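Bottle label lettering – anyone else hooked?

bundimton
Joined: March
I've started sketching label lettering every lunch break and I love it! Brush styles are my favorite – so much energy in one stroke. Which pens do you all use?

costaso60
Welcome aboard! Get a cheap brush pen and fill pages. I did 120 pages before my slants matched, and I enjoyed every one of them.

Hnatiuk
Have to disagree about cheap pens. The tips fray by page ten. A real brush and a jar of ink will teach you more.

costaso60
Mine lasted 300 strokes a night for weeks, on smooth paper! Rough paper kills them.

bundimton
Smooth paper, got it. I'm trying both, can't help myself. My current favorite to copy, the upward slant is so lively:

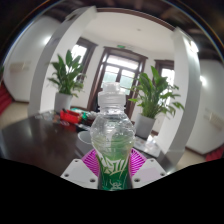

Green label, big white brush-style characters

Hnatiuk
Oh, that's a good one. Start large, and go slow on the slant.

brestex
White ink on green card next, please! Post your pages when they dry.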